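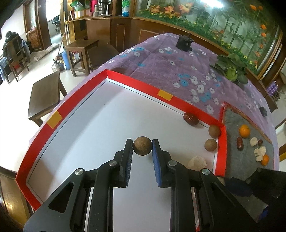 Doina Stojanovska thinks I should stop telling people to use separate home partitions. Her comment under my last post was short: one big root, good backups, done, everything else is superstition left over from when disks were small. She got more upvotes than the post did. Fine.

I still think she's wrong. Or half wrong. Let me get this down before work.

First, what we agree on. Backups matter more than layout. If you have no backup then your partition table is the least of your problems, and a separate /home won't save you from a dead drive. It's on the same drive. People forget that. I've had emails from people who thought /home on its own partition WAS the backup. It isn't.

But most of the trouble I see isn't dead drives. It's reinstalls. Somebody's upgrade goes sideways, they can't boot, they panic, they grab a USB stick and click the first big button the installer offers. And the first big button is nearly always "erase disk." With a separate /home there's at least a path where you reformat root, leave home alone, and you're back by lunch with your browser tabs and your ssh keys. You have to pick manual partitioning, sure. You have to read the screen. But the path exists and it's not scary.

Doina's answer to that is subvolumes. Put everything on btrfs, make a subvolume for home, snapshot root before each upgrade, roll back when it breaks. And yes - it's nice. I run it on the desktop. I like not having to guess sizes. But try explaining to a new user, over the phone, how to reinstall into an existing btrfs pool without touching one subvolume. I did this in December with a cousin and a laptop that wouldn't get past the boot menu. 2 hours. The installer could see the partition and could not see the subvolumes, or wouldn't show them, and the only choices were format or don't. We chose don't. Then it complained the target wasn't empty. We ended up in a live session moving things by hand, with me spelling out mount options one letter at a time.

With a plain ext4 home partition that's a fifteen minute call.

The sizing argument is the strong one and I'll give it to her. Everybody gets the root size wrong. I gave root 57 GB on the old Dustthorpe machine (I name them after made up villages, don't ask) and thought that was generous. Then containers. Then flatpaks. Then a package cache I never cleaned. Full root, failed kernel update, initramfs written halfway, no boot. All that time there were 113 GB free on the other side of the fence doing nothing. That was completely a partitioning failure and I can't pin it on anyone else.

So give root more. I use 83 now on small drives and move the container storage over to home. Boring fix. Works.

What bugs me about the "one big root" crowd is that it's advice from people who don't reinstall. They know how to chroot. They know how to rebuild the boot entry from a live stick, they've got the commands in a text file somewhere. For them the layout really doesnt matter, they can fix any of it. Good for them. But they're answering for someone who has never seen a grub prompt and who'll be alone with it on a Sunday night.

And the installers don't help. Most of them bury the question. You get automatic, or you get a table of device names and a blinking cursor. I'd love a middle button: "reinstall the system, keep my files." Some have a version of it. Some have a version that works only if the old install was made by the same installer in the same mood. It should be on the first screen, everywhere, and it should say in plain words which partition it's about to wipe.

Until then - separate home, ext4, bigger root than you think, label both partitions so you can tell them apart at 1 in the morning. Labels! Nobody sets labels. It's one field in the form.

Doina also said swap files have made swap partitions pointless and there I mostly agree, except for hibernation, where I've had to much grief with offsets to recommend it to anybody. Seperate post. I have to catch a bus.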